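How a Robot Hand Gets Its Weekly Checkup

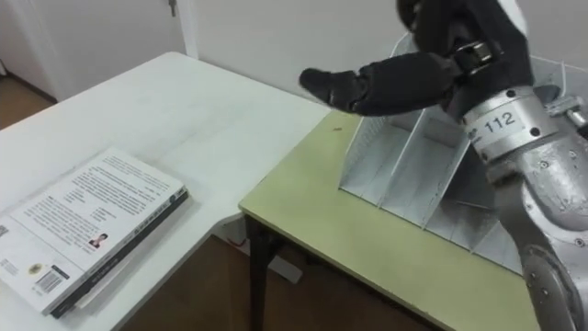

Why does a robot hand need looking after?

A robot hand has a lot of small parts packed close together, and they rub, stretch and shake a little every time the hand moves. Screws can work themselves loose. Covers wear thin at the fingertips. If the people in charge of the robot check it often, they can fix small problems while they are still small.

The robot on this page works in a room at Tondthorpe. Its job is to learn to put books into a rack. That sounds easy, but the robot has to find the book, pick it up without bending the pages, turn it the right way, carry it across to another table and slide it into a slot. It tries this many times a day.

Todor Karagiannis and Florian Gautier look after it. Every Wednesday at 9 in the morning, before any books get moved, they do the checkup.

Step one: stop the robot

The first thing Florian does is press the stop button. Then he switches off the power to the arm and hangs a tag on the switch, so people know not to turn it back on. A robot arm is strong and heavy. It can't tell a book from your elbow unless somebody has taught it how, so hands stay away until the power is off.

Step two: look at the outside

The arm is silver metal. It is built from rounded pieces joined together, a bit like your own arm with its shoulder, elbow and wrist. The casings are held on with small black screws. Todor goes from one joint to the next with a flashlight and a screwdriver and tests the screws. He doesn't twist them hard. He turns each one just enough to feel if it is snug.

The arm also has a white label on it with the number 112. When Todor writes in the logbook, he puts that number at the top of the page. If you owned two arms that looked the same, you would want to know which one had the squeaky elbow.

Step three: the glove

The hand has a dark covering that looks like a glove. It creases at the joints the way your own gloves do when you make a fist. The covering gives the fingers some grip and keeps dust out of the moving parts.

Florian checks the fingertips first. They touch things the most, so they wear out first. He presses each tip with his thumb and looks for shiny patches, thin spots and little splits. When a covering is worn, it goes in a box and a new one goes on. The new ones come from a company called Gemar, 2 to a pack. Putting one on is slow work. If the fabric is twisted, the finger has to push against it every time it bends.

Step four: the strap

There is a black strap with a buckle near the wrist. Todor checks that it lies flat and that the buckle is closed. A strap that is too loose can slide around and catch on the furniture. One that is too tight can pinch what is under it.

Step five: teach it where things are

Now the power goes back on, and Todor and Florian stand behind a line of tape on the floor.

A robot needs to know where its own fingertip is. You can close your eyes and touch your nose, because your body keeps track of where your finger has gone. A robot works this out from the angle of every joint. If one joint is wrong by a tiny bit, the fingertip at the far end can be wrong by a lot more. You can see how this works with a broom. Hold the end of the handle and tilt it slightly, and watch how far the bristles swing.

To check, they have the robot point. It stretches out its index finger, folds the other fingers in, and moves to a spot near the place where the white table and the pale green table meet. The finger should stop just above the tables without touching them. Florian measures how far it is from the place it was told to go and types the number into the computer. Then the robot does it again, 11 times altogether. If the answers match closely, all is well. If they don't, the two of them have to find out which joint is off.

People sometimes ask why the tables aren't pushed into one neat flat surface. They are different heights on purpose. In a real home or library, shelves and desks are all sorts of heights, and the robot has to get used to that.

Step six: one slow try

The last job is to run the whole task at low speed. A book lies on the white table with its back cover up. The rack stands on the green table. It is made of thin white metal, and its dividers lean over at a slant, so a book has to go in at the same slant. If the robot comes in too straight, the book bumps the divider and stops.

Todor listens as well as watches. A healthy joint hums. Clicking or grinding means the power goes off again and the casing comes open. In August a joint started clicking, and the trouble was a small screw that had come out and was rolling around inside. It took until lunch to find.

What goes in the logbook

The logbook was started by Ms. Bangash, who set up the room. Each checkup gets its own page, and the book is now up to page 136. A page might say:

Arm 112. Screws fine. Tip of index finger a little worn, look again next week. Strap fine. Pointing test fine. Slow run fine.

Most pages are that dull, and Todor likes them that way. When something does go wrong, he can turn back and see when it started.

Words to know

Joint: a place where two parts meet and can bend or turn.
Casing: the hard outer shell around the parts of a machine.
Calibrate: to check a machine against something you can measure, and correct it if it is off. The pointing test is part of this.
Logbook: a book where you write down what you did and what you found.

Try it yourself

Put a small sticker on a table. Stand an arm's length away, look at the sticker, then close your eyes and try to touch it with one finger. Keep your finger where it landed, open your eyes, and measure the gap with a ruler. Do it a few more times and write down each number. Do you always miss on the same side? If you do, you could aim a little the other way to fix it. Raltora, the program that runs the arm, does much the same thing with the numbers Florian types in.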